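Flaler build log / hand held grippers, jaw pads and tag mounts

Shared workshop builds > Grippers and end effectors
Page 1 of 1

belville_bench
Started in January

ok so second pair of the Flaler grippers is together. Same shell as the first pair, new jaw pads, tag mount moved back. Posting mostly because I'm stuck on tracking and a couple people asked how the pads came out.

Where it's at:
- trigger travel fine on both
- left one closes a hair late, I think the linkage screw is too tight
- tag pose drops out whenever I roll my wrist past a certain point
- 92 mm tag plate on order from the guy at the Belville space, havent printed my own

Logged 90 short grabs last night and 8 of them are garbage, pose just jumps. Same wrist roll every time. Anybody else running the square tag on top of the housing?

nosska_dan
what filament on the pads

belville_bench
TPU, 87 percent infill. Went softer first and the ribs folded over on anything heavier than a cup.

gearslop
87 is way too much imo. you basically made a brick. Nyitrai pads are mostly air inside and grip better than anything Ive printed

belville_bench
Nyitrai pads are also twice as thick. No room for that in this shell.

gearslop
so change the shell

quietservo
Can we get pics of it in use before everyone redesigns it. Hard to say anything about a tag dropout without seeing how you hold the things.

belville_bench
yep, uploading. both in the office with the blinds

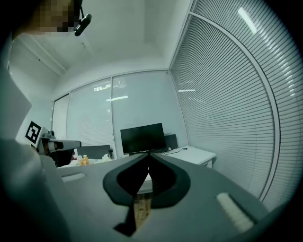
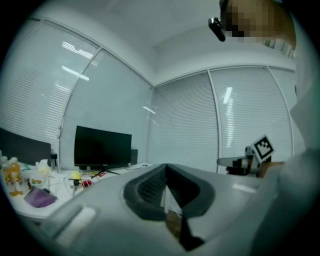

belville_bench
Anyway, the rolls that fail are the ones where the tag ends up nearly edge on to the other gripper. Could be plain geometry and I'm chasing nothing. But I get dropouts earlier than I should, well before edge on.

quietservo
My money's on glare. You've got glass walls and ceiling lights bouncing off them, that's a bad room for tags. Is the plate glossy? Mine was, laminated it like an idiot. Matte sticker paper fixed most of it.

belville_bench
glossy, yeah. Hadnt thought of that

gearslop
its not glare. glare kills one or two reads and it comes back. a pose jump like hes describing is the flip thing you get from a single flat tag, two solutions that both fit and the solver picks the wrong one. one tag is never enough. put a second one on at an angle

quietservo
Depends what the log says. If the corners go missing it's glare, if the corners are fine and the pose flips then you're right. No point arguing before that.

gearslop
I'm right tho

nosska_dan
I ran two tags on the Nosska rig for months and took one off again. extra plate catches on everything, table edges, sleeves, your own forearm. fixed my flips by throwing out any pose that turns too far between readings. ten lines of code. wouldnt bolt on more hardware for 8 bad grabs out of 90

gearslop
filtering bad data isnt fixing it

nosska_dan
works though

belville_bench
ok checked the log for the 8. Six have all four corners found and the pose flips anyway. Other two the corners just vanish. So you both get some of it I guess, gearslop more.

Plan:
1. matte paper over the current plate, cheap, doing it tonight
2. dan's filter so the old recordings aren't wasted
3. if it still flips, small second tag on a wedge behind the first

Not touching infill yet sorry gearslop

gearslop
brick

quietservo
Do 1 and 2 seperately or you won't know which one helped. And back off that linkage screw a quarter turn, late close on one side bugged me for weeks and it was only that.

belville_bench
will do. Anyone got a wedge file already drawn? Otherwise I'll draw one up, 92 wide to match the plate

nosska_dan
have one, its for a narrower plate but you can stretch it. will dig it out after work, bump me if I forget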